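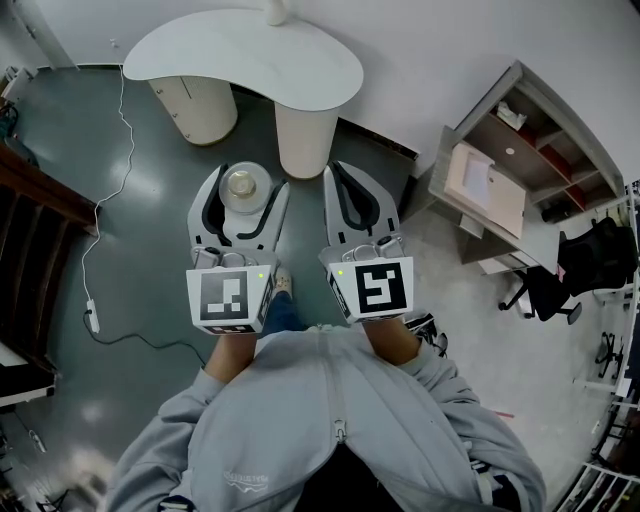
Liesl Kofler says you should never buy a table you can't push flat against a wall, and that I would regret this one by November. She said it on the phone before I had even told her the price. She has a point about the wall. A kidney shape leaves a gap whichever way you turn it, and things fall down the gap. I bought it anyway and it is staying in the middle of the floor.

I said last time that I would write something about the room now that it is nearly in order, so I'll start with the table. It is white, with a curved top on two round white pedestals, and one of the pedestals has a row of little metal studs along the edge. I don't know what the studs are for. Reda Filali thinks they are decoration. The shop called it the Celby and wanted a good deal more for it than I paid, which was 200 with delivery. It came in one piece and had to go through the door on its side. We had to take the door off to do it, then put the door back on, then take it off again because it was catching.

The height is 70 cm. I'm quite tall and would have liked it higher, but with a low stool it is all right. The shape is the part I like best. You can stand in the inward curve and reach most of the top without walking round. Two people can stand on the outside and not bump elbows. What you can't do is put a square tray near the edge and have it look straight. I have stopped trying.

The floor is the thing everyone mentions when they come in. It is a dark greeny grey and very shiny, and it shows every light in the room. It also shows every crumb. I was mopping with far too much soap at first and it dried in streaks. Fathima Jayawardena told me to use plain warm water and a flat mop, then go over it with a dry cloth, and that has been fine. I do it in the morning before anybody is in. If I leave it until evening I miss patches.

Cables are the job I haven't finished. The sockets are all in the wrong place for a table in the middle, so there is a white power strip on the floor, a thin white cable wandering over towards the table and a black one going the other way. I don't love it. I looked at a floor trunking kit from Plustus and it would do the job, but it comes in pale cream and would look like a bandage on that floor. If anyone has seen the same sort of thing in dark grey, please leave a comment. For now I have a rule that you look down before you carry anything, and the strip gets put away at night. 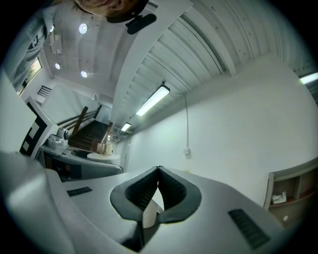 The ceiling: flat plaster with round lights on one side, ribbed metal on the other.

The ceiling is in two halves and I have had a few questions about why. It was like that when I took the room on. The plaster part has the round lights set into it, and the other part is corrugated metal with long white ribs. When it rains you can hear which half you are standing under. Steinar Bech came to see whether the plaster could be carried right across and quoted more than 2000, so that was the end of that. I have got used to it. The ribs collect dust and I need a longer pole for the duster.

Small things next. I keep far too many little jars and pots and they all end up on the table. Last month I went through the lot and put what I didn't need in a box for Ilham El Idrissi, who had asked for them. Now the rule is that anything left on the table at the end of the day goes back on its shelf or into the box. It takes 13 minutes if I do it alone. I timed it.

Still to do: the cables, a felt pad under each pedestal, and a rug. I've had my eye on one from Flokari but it is a rectangle, and Liesl will have something to say about a rectangle under a kidney. Benjelloun do a round one in a duller blue. I'm going to have a look at it after work and take a tape measure with me.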